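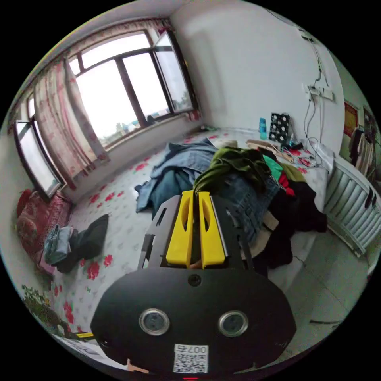

Setting a crop and mask before training on folding data

The wrist camera sees far more than the gripper can reach. For a folding policy you want the garment, the fingers and a bit of the bed around them, and not much else. These steps assume you have already unpacked a session with the Bomness tools.

1. Build the circle mask. The fisheye view leaves a black border that carries no information. Fit the circle once per camera, save it as a mask file and load the same file for every episode from that camera.

2. Mask the tool body. The housing and its sensor windows fill the bottom of every view. Draw one polygon round the housing and leave the yellow fingers outside it. The policy needs to see the fingertips against the cloth.

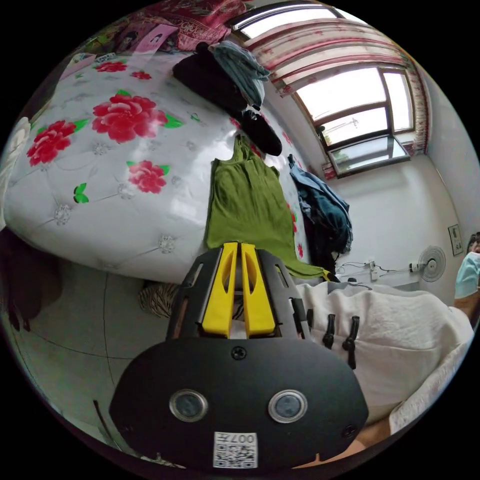
3. Choose the crop. Start wide. Bastien Courtois tried a tight crop on the Delaunay set, and the garment's far edge was missing from 17 episodes. Straps and hems matter more than the middle of the cloth, so check those first.

4. Look at the bedding. Printed flowers have strong edges, and a plain segmentation model will sometimes take a petal for part of the garment. Lower the edge weight before you touch the colour threshold. Olive cloth is close enough to printed leaves that a loose green threshold picks up both. 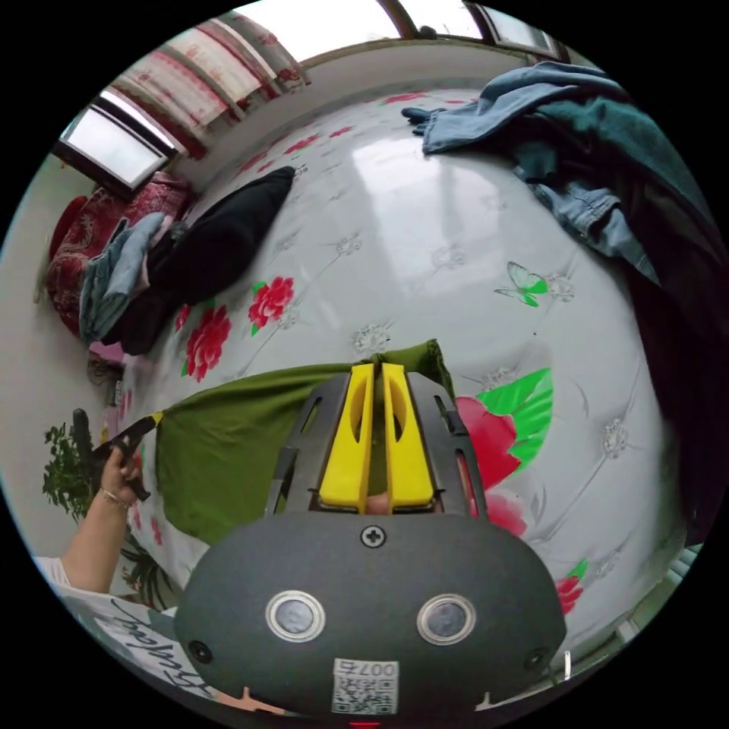 5. Check the contact frames. Pull eight from each episode, at the moments when the fingers meet the fabric, and overlay the garment mask. If it breaks at the fingers, grow it by a few pixels – no more, or it swallows the creases.

6. Resample and write out. Our August run came to 2,877 clips, written in batches of up to 1,000. Keep the mask version in the header of each batch.

If a batch fails to load at Dridmont, compare mask versions first. Gwenaël Millet keeps the current files on the Drustevbridge server, under masks/wrist.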